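Tips for living with a laundry-folding kit

We've had the Kulter two-arm folding kit on trial in the Vitstead workshop since August, and I have to say I'm smitten! It's slow (go make a coffee), but coming back to folded pants is a lovely thing. A few tips if you're thinking of renting one:

Give it a small basket. Ours does much better with a few pieces at a time than with a heaped load, and you'll untangle fewer sleeves.

Zip up, button up, empty the pockets. One forgotten tissue and you'll be picking fluff out of everything.

Start with pants. Lay them lengthwise with the waistband at the back and smooth the legs with your hand first. Shirts with slippery linings can wait until you've got the hang of it.

Wipe the table before each run. Lint builds up faster than you'd think.
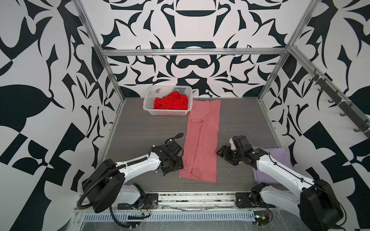

Pink garment (pants, by the look of it) laid out, red still in the basket, lavender folded on the right.

Athina Christodoulou wrote in to ask about towels. Yes, but bath sheets are too big for ours, so stick to hand towels and do the rest yourself.

The rental is 200 a month with a 14 day trial, and setup took us one long afternoon (read the cable page of the manual twice). Next up I'm trying fitted sheets. Wish me luck!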